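周四晚上的选片会，七点开的，我来记。上回的记录写得太干，有人说看完跟没开过会一样，所以这回我照着聊天的样子写，啰嗦的地方大家忍一忍。

**先说片子定了没有**

定了一半。下个月放映季的开场片是《Clurar》，就是那部讲远洋船上的厨子后来跑去演武打片的传记片。我自己是投了赞成票的，前四十分钟船上的戏拍得真好，海风、铁锅、赌钱，全是脏兮兮的热闹！可是一到他成名以后就垮了，首映礼一场接一场，看得我直想快进。会上吵的也是这个：有人觉得开场片不能头重脚轻，有人觉得观众就爱看前半截，后半截出去买瓶水也行。最后举手，过了。

闭幕片没定。候选还剩两部，《Kavow》和《Alcaraz 的夏天》。《Kavow》是黑白的，两个多小时，对白很少，喜欢的人喜欢得不得了。《Alcaraz 的夏天》轻松一些，讲一个过气歌手回老家替人看果园，配乐我到现在还在哼。我提议两部都再看一遍，被否了，理由是没人有那个工夫，那就下次会上直接投。

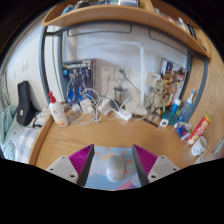 **版权和拷贝**

发行方 Iltix 回信了，比我们想的快。《Clurar》单场放映费 1551 元，含数字拷贝，不含字幕。字幕这件事要单独说：他们给的中文字幕是早年的版本，船上那些粗话全翻成了“可恶”“岂有此理”，听着像一船教书先生。我问了能不能自己改，对方说可以，但改完要发回去给他们过目，开映前一周必须定稿。

改字幕的活儿我揽下来了（对，又是我，下次请按住我的手）。粗话怎么翻，会上讨论了好久，最后的意见是：该粗的粗，但不用网络流行语，毕竟故事发生在帆船还没退完的年代。片中那首水手号子，保留原文，下面加一行译文，不押韵也没关系。

《Kavow》那边还没谈价钱。Iltix 手上没有，得找另一家，我去问。

**场地和票**

小厅一共 100 个座位，这次留出 40 个给会员，剩下的对外。有人提出会员票留得太多，上一季就空了好几排，门口还有人等着进不来，场面挺难看。所以改了规矩：会员票开映前 30 分钟没取的，一律放出去，不打电话催，不留情面。我举双手赞成。

票价不动。海报想换个样子，原来那张大头照太像牙膏广告了，大家都说。新的想用船舱那场戏的剧照，横版，片名放小一点。有没有这张剧照的高清文件，我写信给 Iltix 的时候顺便问。 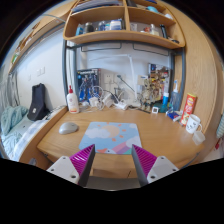 **映后聊天**

还是要办，但别再像上次那样变成一个人讲课。这回的做法是每人发言控制在三分钟，主持人可以打断。主持轮到谁，散会前没来得及排，先空着。

话题大家凑了几个，我原样抄在这里：

- 传记片里编出来的段落，观众有没有权利知道是编的？片尾字幕写一句“部分情节经过改编”算不算交代？
- 演员年纪比角色大了一截，前半段为什么还是信了？
- 那场牌局的剪辑，输的那一手到底是谁出的千（我看了两遍还是没看明白，有看明白的请务必来）。

另外有人问放映前要不要加一个短片，我们手上正好有一部讲旧影院放映员的，十来分钟。我喜欢，可开场那晚时间太紧，挪到闭幕那晚再说。

**放映册子**

每部片子一页，文字不超过半页，别剧透。上次那本把《Kavow》导演另一部片子的结局印在简介里，收到两封抱怨信，写得还都挺有道理。《Clurar》那一页我先起个草，初稿发群里，骂完再改。封底想放一张老片单，谁家里有存货的拍给我看看，纸黄了也行。

**要办的事**

1. 字幕修改稿：我，下次开会前交第一版。
2. 给 Iltix 回信，确认放映费，问剧照：我，明天。
3. 《Kavow》的版权归谁、要多少钱：我。
4. 小厅设备试放：拷贝一到就约时间，重点听左边那只音箱，上次对白一低就嗡嗡响。
5. 映后主持人：群里接龙。
6. 闭幕片投票：下次会上，缺席的提前把票发给我，过时不候。

九点二十散会。下次还是周四，还是七点，没看过《Alcaraz 的夏天》的人请先补上，片源找我要。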